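Ticket 1451 – Extortion email with real old password, Prurkley office
Status: open, waiting for mail provider
Opened: February 17, 2026

User at the Prurkley office received an email that claims her account is hacked and asks for 1000 dollars in Bitcoin. The message shows a password she really used until December. She did not pay and did not answer.

I checked the sign-in history on the Sturkon mail portal. All logins come from our office address or from her phone. There is no forwarding rule and no unknown app password. 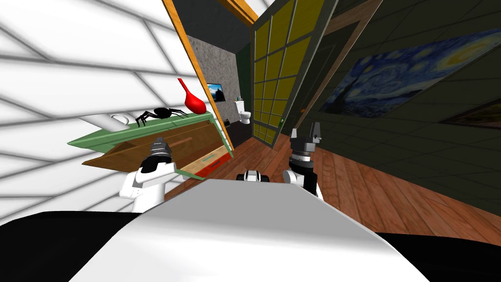
The sender name was her own address, but the header shows another server. Our SPF record was still set to soft fail, so the message came through. I changed it to hard fail. I also wanted to replace the DKIM key with a 2048 bit one, but the Drurnska panel gives an error when I save – "record too long". I tried to split it in two strings, same error.

The same text went to 19 mailboxes. I removed all copies and reset the passwords. Two-step login is now on for everybody except the shared Jayasinghe mailbox, which still needs a phone number.

Next step: Drurnska support must add the DKIM record from their side. I sent them the key and the error text.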